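Aushilfe für Tischdekoration und Blumenarrangements gesucht (m/w/d), 7 Stunden pro Woche

Wir sind Pristcombe, ein kleiner Verleih für Tischschmuck, und wir brauchen Verstärkung! Bei uns leihen Leute aus, was auf Festtafeln, an Empfangstresen und in Besprechungsräumen steht: Vasen, Körbe, Matten, Kerzenhalter und vor allem Kunstblumen, davon haben wir inzwischen wirklich viele. In der Kartei stehen 2.838 einzelne Stiele, und jeder davon kommt irgendwann zerdrückt aus einem Karton zurück und möchte wieder wie eine Blume aussehen.

Genau da kommst du ins Spiel. Du packst Rückläufer aus, biegst Blütenblätter zurecht, staubst ab, sortierst nach Farben und stellst neue Sträuße zusammen. Über 55 feste Arrangements haben wir im Programm, dazu kommen die freien Wünsche, und die machen fast am meisten Spaß (letztens wollte jemand alles in Blassgrün, auch die Körbe). Gearbeitet wird an großen Tischen, auf denen wir die Stücke so aufbauen, wie sie später beim Kunden stehen sollen.

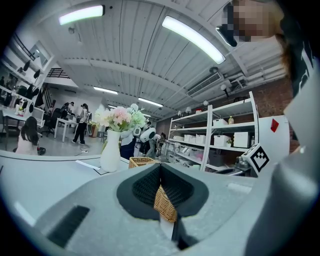
Gerade stellen wir die Frühjahrsreihe zusammen, viel Rosa, Weiß und helles Grün, nelkenartige Blüten mit etwas Hortensienartigem dazwischen. Dafür suchen wir jemanden mit ruhigen Händen und einem guten Auge. Eine Ausbildung in der Floristik ist schön, aber kein Muss. Wulan Sopacua hat vorher Schaufenster dekoriert und leitet heute den Bereich Arrangements, sie arbeitet dich ein und zeigt dir auch, wie man einen Strauß so bindet, dass er den Transport übersteht.

Was du mitbringen solltest:
Freude an Farben und Formen
Geduld beim Sortieren, auch wenn es mal der fünfte Karton Eukalyptus ist
Deutsch oder Englisch so, dass wir uns gut verständigen können
Zeit an zwei Nachmittagen, welche das sind, machen wir gemeinsam aus

Schwer heben musst du selten, die vollen Kisten fahren wir auf dem Rollwagen. Einen Führerschein brauchst du nicht.

Von uns bekommst du einen unbefristeten Vertrag auf Minijob-Basis, Arbeitskleidung, wenn du welche möchtest, und nach der Probezeit leihst du dir für private Feste alles kostenlos aus. Wir essen mittags oft zusammen, und wer eigene Ideen für ein Arrangement hat, baut sie einfach auf. Zwei Stücke aus dem aktuellen Katalog sind so entstanden, darunter »Tristik«, unser kleinster Tischstrauß und im April der am häufigsten verliehene!

Schreib uns ein paar Zeilen über dich, ein Lebenslauf in Stichworten reicht völlig. Fotos von Sträußen, gedeckten Tischen oder sonst etwas Selbstgemachtem sehen wir uns sehr gern an. Ansprechpartnerin ist Snædís Baldursdóttir, sie meldet sich innerhalb von 5 Werktagen und lädt dich zum Probenachmittag ein, der natürlich bezahlt wird. Bewerbungen bitte über das Kontaktformular mit dem Betreff »Aushilfe Arrangements«.

Stand der Anzeige: Donnerstag, 12. Mai 2022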